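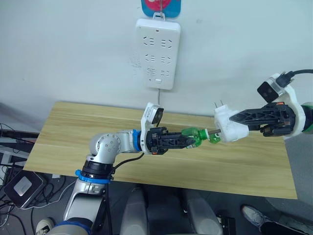
August, 7:40 in the evening

Left gripper let go again. Third time since the Rostivon update, and the first time I had the log running at full rate, so at least there is something to read.

The task was the two-arm one with the green bottle and the white plug piece. Left holds the bottle on its side, right holds the plug, both over the table. The drop came during a hold, with neither arm commanded to move. Left finger command stayed constant. Measured finger position opened in one step between samples 1,304 and 1,305, then the bottle went. The controller reported no fault. Right arm kept its grip and carried on as if it still had a partner, and that part bothers me more than the drop.

Checked in order:

Supply voltage flat on both sides through the event.

Motor temperature normal. Left gripper 91 F, right 86.

Cable under the left wrist reseated. Flexed it by hand with the arm powered and could not reproduce anything. Did the same at the black joint lower down, where the cable bends hardest. Nothing.

Swapped the Clulto driver boards left for right. Ran the hold until sample 3,616 with no drop on either side. This proves very little, as the earlier failures came at anywhere from a minute to most of an afternoon.

My current guess is the grip-force limit. The update notes from Tsao mention a new default and do not say what it is. If the limit trips on a noisy current reading, the finger would relax with the command unchanged and no fault raised. It matches the log, but so would a bad encoder.

Separate item: a lost grip on one side has to stop both arms. I had assumed the Gonditz supervisor did this. It only watches joint faults. Wrote the check tonight, position error on either gripper over threshold halts the pair. Not tested yet. No two-arm runs until it is, and hands stay away from the table while the arms are live.

Tomorrow: read back the force limit, put the boards back where they were, long hold with the bottle only.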